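4.2 Comparing the two grippers in simulation

Before running anything on the bench we wanted a setting where both grippers could be tried under the same conditions, as many times as we liked, without wearing out the pads. We built this in Jarnby, our household simulator, which loads furnished rooms and lets us swap arms, hands and controllers from a single settings file. The robot carries both grippers at once, one per arm. The left arm has the short-fingered gripper, which we call Caron. The right arm has the slender metallic one, which we call Drernton. Mounting them together means that every room, every lighting setup and every start pose is shared, and we were delighted by how much tidier the comparison became once we made that choice.

Each trial begins with both arms folded up in front of the body. This rest pose matters more than we first expected. In an early version the arms started out stretched forward, and the controller spent much of its effort getting the idle arm out of the way before the active one could do anything useful. With the arms folded, either hand can be sent out first, and neither has a head start.

The rooms are cluttered in the way that real homes are. Small things lie on the floor, surfaces meet at odd angles, and strong textures sit next to plain ones. Figure 7 gives a view from the robot's own side, with the two arms raised, a patterned stone wall and a wooden panel behind them, and a blue and white boat-shaped object resting on the floor to the right. The view is steeply tilted, and the controller has to cope with tilted views as well as level ones. 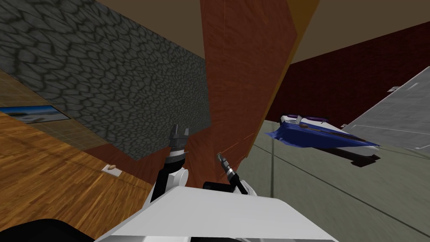
Figure 7. Simulated room with both arms folded upward. Left arm: Caron gripper. Right arm: Drernton gripper.

We ran 500 trials per gripper, each with a time limit of 60 seconds. A trial counted as a success if the target was lifted clear of its support and held until the controller reported a stable grasp. Dropping the target after that point was logged separately and does not change the success count. Targets were drawn from a set of 29 object models, ranging from flat items that barely rise above the floor to bulky ones with soft or uneven tops. Both grippers saw the same targets in the same order.

The controller, Adetum, is the same for both hands. It takes the camera view and the joint readings, proposes a grasp, and corrects the wrist pose on the way in. We did not retune it between grippers, apart from entering the finger length and the opening width. A tuned controller would surely do better with either hand, but we wanted to see what the shape of the gripper brings on its own.

The results were a real pleasure to go through! Caron did well on bulky targets. Its short fingers keep the contact points close to the wrist, so small errors in the wrist angle lead to small errors at the fingertips, and Adetum could often close the hand on its first proposal. Flat targets gave it far more trouble, with the palm reaching the floor before the fingers had gotten around the rim.

Drernton showed nearly the opposite pattern. It slid in beside thin edges that Caron could not get hold of, and on plates and other shallow items it was the clear winner. Its weak spot was anything with a loose or draped covering. The fingertips tended to close on the covering and miss the firm part underneath, and the grasp then slipped during the lift. We tried a slower closing speed for these targets, and it helped a little, though not enough to change the order of the two grippers in that group.

One finding we had not planned for concerns the idle arm. In some tilted views the folded arm hides part of the floor from the camera, and Adetum then proposes grasps for the visible half of the target only. Caron handled these one-sided proposals well, while Drernton was more sensitive to them. Lowering the idle elbow slightly before each proposal removed most of the problem, and we used that change in all of the bench runs reported in Section 5.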